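Picks showing under the wrong week after schedule import
Ticket status: Solved
Product: Wotetti Pools (web), Ojo display app
Opened by: Nadja Reisinger
Category: Schedules and scoring

Hi all! First off, I love this thing. We run a football pick'em pool in Dorine and moved everything over to Wotetti from a spreadsheet that had been patched so many times it was basically held together with tape. We have 342 people in it now, which blows my mind.

Now the problem. I imported the new season's schedule in September and everything looked great until the Week 2 games kicked off. Some people's Week 2 picks are sitting under Week 1, and the Monday night game shows up twice. The standings page gives credit for both copies, so a few folks look like absolute geniuses.

What I have tried so far:

Logged out and back in. No change.
Cleared the browser cache, then tried a different browser. No change.
Deleted the extra Monday game by hand. It went away, and then it came right back at the next sync!
Turned the Ojo display off and on again. Ojo just shows whatever the pool page shows, so I think Ojo is innocent.

Support reply

Hi Nadja, thanks for the kind words and for such a clear write-up. A game that returns after you delete it usually means the schedule feed is putting it back. Could you open Pool Settings, then Data Sources, and tell us what is listed there? Please also check the time zone on the same page.

Nadja's reply

Ooh, good call. There are two sources listed. One is the Wotetti standard schedule and the other is called Nosex Import, with a green check next to it. I think that one is left over from the test pool I set up over the summer. Time zone says UTC. We are very much not in UTC - we're on Central time!

Support reply

Great, that explains both halves of it. With the pool on UTC, a Monday night kickoff lands on Tuesday, and Tuesday is when your pool rolls over to the next week. The Nosex source stores the same game with a local time. The two don't match, so the pool treats them as separate games.

Please do these in order:

1. Pause scoring (Pool Settings, Scoring, Pause).
2. Export your picks to a file and keep it somewhere safe.
3. Remove Nosex Import from Data Sources. Choose "Remove source, keep picks" when it asks.
4. Set the time zone to Central and save.
5. Run Rebuild Weeks.
6. Leave scoring paused until you have looked over the standings.

Don't close the tab while Rebuild Weeks is running. It can sit at one percentage for a while.

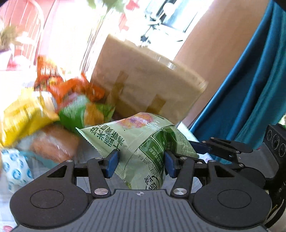 4 min read

Nadja's reply

Okay, doing it now and typing as I go, so please excuse the play-by-play.

Scoring paused. Export worked on the first try and the file has 2,752 picks in it, which matches the total on the admin page. Yay!

Source removed. I very nearly clicked the other button, by the way. "Remove source and picks" is right next to it and is the exact same color. Maybe something for the design folks?

Time zone changed and saved. Rebuild Weeks started. It went straight to 20 percent and then just sat there, and I sat there with it. After 10 minutes it jumped to done.

Results: the second Monday game is gone and stayed gone after a manual sync. Week 2 picks are under Week 2. The standings have shuffled quite a bit, and our runaway leader is now in the middle of the pack (he took it well, mostly). I checked my own card and my sister's against the paper copies on our fridge and they line up.

One leftover thing. Ojo still has the old standings on the big screen at the clubhouse, with the old leader on top. The pool page on my laptop is right.

Support reply

That's what we hoped to see! Ojo keeps its own saved copy of the standings and only asks for a new one when scores change. With scoring paused, no scores are changing. Turn scoring back on, then in Ojo hold down the refresh button until the logo blinks and let go. The screen should reload with the new numbers.

Nadja's reply

Scoring is on, logo blinked, screen reloaded, new leader on top! I let out a cheer and scared the dog.

Two quick questions before you close this. Do I need to do anything for the Thursday games? And will the clocks changing in the fall mess with any of this?

Support reply

Nothing to do for Thursday. Those kickoffs fall well inside the pool week either way. Daylight saving is handled by the Central setting, so leave it alone when the clocks change. We have passed your note about the two remove buttons along to the design team.

Nadja's reply

Perfect, thank you so much! Marking as solved. On to Week 3 - go Dorine!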